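Karmont Caverns: how I built a walkthrough for a game I made up
Final report, Intro to Game Design

Okay, so my project was two things that were supposed to be one thing. First I had to make a small game area that someone could play in a single sitting. Then I had to write the walkthrough for it, as if I were one of those people who put up guides the day a game comes out. I read guides constantly (I play most games with one open on my phone, sorry) so I figured the second half would take an evening. It took longer than the game did!

The area is called Karmont Caverns. It's a creature collecting game in the old style, top down, tile based, with tall grass on the outside and random encounters once you're in the dark. You come in from the town of Brumska, you cross the upper cave, you go down a ladder to the lake level, and you leave through the east gate if you've beaten the gatekeeper. There are 3 floors total and 50 item spots, most of them hidden under rocks.

What you can catch

I designed five creatures and drew all the sprites myself. The one everybody in my playtest group wanted was Barkach, a sort of grumpy mole with a lantern on its nose. It only shows up on the lower level and only when your lamp is off, which I thought was a great idea and which my testers thought was mean. More on that in a minute.

The rest are easier. There's a bat, a blind fish, a snail that carries a crystal, and a little moss thing I never got around to naming properly. The bat shows up everywhere. Way too much, to be fair. My first encounter table had the bat so high that one tester ran into it on nearly every other step and put the controller down. I changed the table four times after that and I still think it's a bit bat-heavy near the ladder.

The lake level

This was the hardest part to build and the hardest part to explain in writing. The lake has a current that pushes you one tile south every time you stop moving, so you can't just stand there and think. To get to the island in the middle you go in from the northwest corner, hold right until you hit the stalagmite, then go up, and let the current carry you down onto the beach. It reads fine now, but my first version of that paragraph was huge and had the word "left" in it where I meant "right," and two people got stuck on it and blamed the game.

What I learned is that you write directions from where the player is standing and you name the thing they'll bump into. "Go up a little" is useless. "Go up until you touch the broken cart" works for everybody. 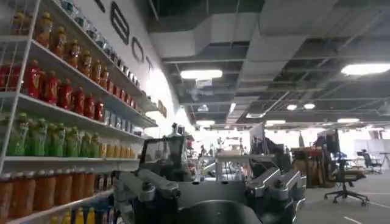
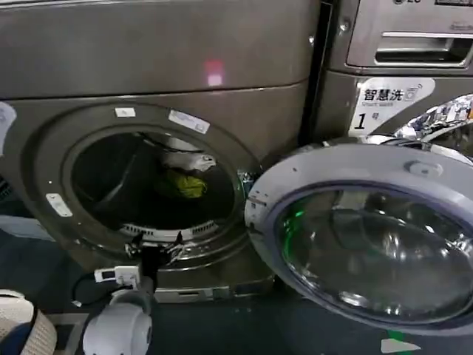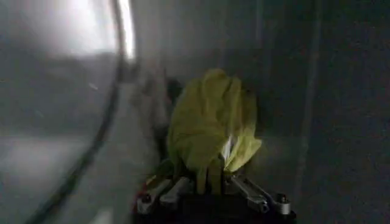 Back to the lamp. So the rule was that Barkach only appears in the dark, and the game never tells you that out loud. There's a sign in Brumska that says "some things hide from the light," and I thought that was plenty. None of my testers read the sign. Not one! They walked right past it to the shop, because the shop has a door and a door is more interesting than a sign.

I had a couple of choices. I could block the road with the sign, or have a character say it, or leave it secret and let the walkthrough do the work. I went with a character. She's a retired miner who stands by the ladder and complains that her lamp scares off the good ones. After I put her in, most of the group worked it out without the guide, and they were really pleased with themselves, which is the feeling I wanted from the start.

The gatekeeper fight

The gatekeeper is named Lưu and has three creatures: two bats and a crystal snail at a higher level than anything else in the cave. My typeface didn't have the right letters for the name at first, so for a week the fight opened with a little empty box where the "ư" should be. I ended up adding the character by hand, pixel by pixel, and I'm prouder of that one letter than I am of the whole battle screen.

Strategy for the fight, as it appears in my guide: put the moss thing first, use Cling on both bats so they can't swap out, and save your healing for the snail. The snail hits hard but it's slow. If you come in with Barkach it's over fast, maybe too fast, and I'd fix that if I had more time.

Completion

The guide lists everything you need for 100 percent, item by item, with the floor and the nearest landmark. Typing that list was boring but it found me a real bug. There was a potion under a rock on the second floor that you couldn't reach from any side. I had walled it in when I moved the ladder back in January and never noticed. So writing the guide tested the game better than my testing did, and next time I'd start the guide way earlier, even with half the rooms missing.

Stuff I'd still change: the music loop is too short, the bat thing, and the exit gate looks so much like a wall that people keep turning around in front of it. I made a version with a torch on each side and it looks better, but I haven't swapped it into the build yet. The moss thing also still needs a name. Right now the game files call it "moss5" and the guide calls it the moss creature, and if you look closely at the battle menu you can see where the two don't match.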